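Can I send my pipettes out for calibration by mail, or does it have to be done on site?
Posted in Small Labs and Workshops, 23 May 2021

Luminița Filip
I run a small water testing business in Bromville, mostly private wells and a few pools. I have four single-channel pipettes and the certificates on all of them run out in July. Until now a man came by once a year and did them here, but he has retired. The nearest company that will come out wants 390 dollars for the visit before they touch anything. Another one, Mestitz, does it by mail and the price is much lower, but I would be without pipettes for up to 8 working days. I can't close for that long.

Is mail-in calibration as good? And is there anything I can do myself in between so that I'm not relying on one check a year? I have a balance but it only reads to a milligram.

3 replies

Theophilus Quansah
Mail-in is fine. I have done it for years. The work is usually done in a room with steady temperature and humidity, and you can't say that about most small labs. The risk is in shipping, so pack them well and ask for a check when they arrive as well as one after adjustment. It is often called "as found" and "as left." If you only get the second set of numbers, you have no idea whether your results from the past year were any good.

On being without them: send two, keep two. When the first pair comes back, send the others. You pay for shipping twice, but it is still a lot less than the visit. Start early enough that all four are back before the old certificates run out.

For checks in between, your balance will do for the larger volumes. Put a small beaker with a little water in it on the pan, tare it, dispense 500 microliters of distilled water, write down the weight, and do that ten times. At room temperature a microliter of water weighs very slightly less than a milligram, so you should see just under 500 milligrams each time. Let the water sit in the room for a couple of hours first. Use a fresh tip and wet it by drawing up and emptying it a few times before you start.

Don't try this with 10 or 20 microliters on a milligram balance. The rounding alone will swamp whatever you are trying to measure. Leave the small ones to the service.
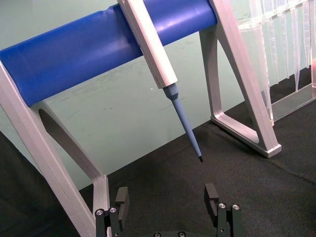
Also keep a log for each pipette by serial number. Date, volume, the ten weights, the average, who did it. If the average starts creeping in one direction over several months, that is usually a worn seal, and you can send it in before it fails. Mine is a paper notebook – nothing fancy.

One more thing. Turn the volume back up to the maximum when you finish for the day if the manual says to. Some makers want this and some don't care.

skastau_pete
just buy new ones, the cheap ones come with a certificate in the box. I got mine for less than a calibration costs

Anghel233
I wouldn't follow the reply above without checking first. A certificate in the box may only say that the model passed at the factory. If your state or your customers ask for traceable calibration, they may not accept it. Call whoever reviews your paperwork and ask what the certificate has to show. Ours wanted three volumes per pipette and the name of the technician, and the basic service didn't include either.

The send two, keep two advice is good. I would add a spare in your most used size. We bought one secondhand, had it calibrated with the rest, and it has covered us through two repairs.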